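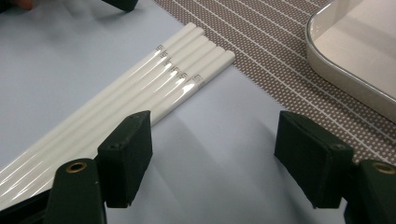

Pencils will be free to every pupil at Drademside Primary from the start of next term, after parents and a local stationer agreed to split the cost between them.

The school has ordered 2,370 plain white pencils, enough to see all year groups through to June. They will be kept in the classrooms and handed out by teachers, and children will no longer be asked to bring their own.

Head teacher Nia Meredith said the change had been talked about for a long time. "We had children coming in with nothing to write with and others with a tin of forty," she said. "It caused squabbles, and it ate into lessons. Now everybody picks up the same pencil and gets on with it."

The bill comes to £875, including sharpeners and two boxes of rubbers. Half was raised at the summer fair and the other half is being met by Eze, the stationery shop on Darnendale Road.

Obinna Shehu, who runs the shop, said white had been chosen because it was the one colour the supplier could promise in that quantity. The pencils come unsharpened, and older pupils will be sharpening the first batch during the opening week.

"I did suggest a mix of colours," he said. "The school said no, they'd only fight over the red ones."

Not all parents are in favour. Folasade Briggs, who has two children at the school, said she would have liked the money to go on library books. "Most of us can manage a pencil," she said. "The reading corner in the infants has had the same books since my eldest was there." She said she would still be helping to sort the delivery.

Mrs Meredith said the library was next on the list and that a separate collection would open after half-term.

Each class will get its share in a lidded box, with a spare box held in the office. Worn-down pencils are to be handed back when they get too short to hold comfortably, and the art room will use what is left. Pupils who need a thicker or shaped pencil will carry on using their own, and parents should speak to the class teacher if they are unsure.

Pens are not part of the scheme. Children in the top two years who have moved on to ink will still need to bring a blue or black one from home -- the school asks for no gel pens.

A similar arrangement has been running at the primary in Skendumov Street for 15 months. Noémie Marty, a teaching assistant there, said fewer pencils went missing than staff had expected. "They do turn up in coat pockets," she said. "We put a note in the newsletter and most of them come back."

Eze will take bags of unwanted pencils and crayons from families at the shop counter until the end of the holidays. They will go to the after-school club.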